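By the time I got to the Dadance workshop the kettle had already been on twice, and Leonor Mendes was under a bench looking for a hex key. I'd come to watch a student robotics club get ready for the Xenos Cup, a bin-picking contest they'd entered for the first time, and I'd imagined something sleek. What I got was clamps, cables and a very long argument about a dustpan!

The dustpan is the hard one, you see. Flat, wide, slippery, and it has only the one short handle to go for. The club calls its software Trirnance (don't ask me to say it quickly) and it had made more than 4,000 tries at grabbing things since September, 623 of them on awkward household stuff like this.
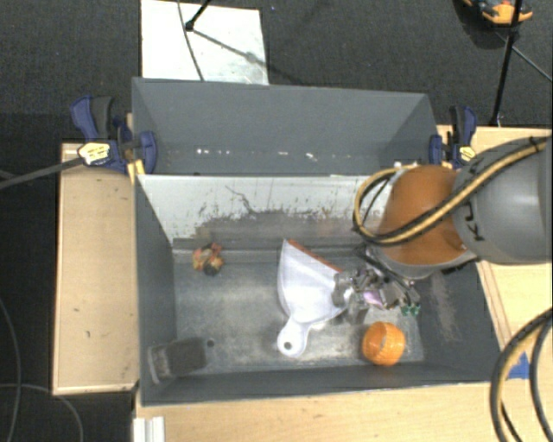
Catarina Vilela thinks they should leave the handle alone and teach the gripper to take the scoop by its rim, even if that costs them points for speed. Leonor wasn't having it. They went back and forth over my head for a good while -- I ate a biscuit -- and then somebody typed something and everyone leaned in.

Each team gets 90 seconds a bin at the contest, and that sounded generous until I sat there with a stopwatch in my hand. I now care very much about dustpans. I've asked Leonor to text me the score.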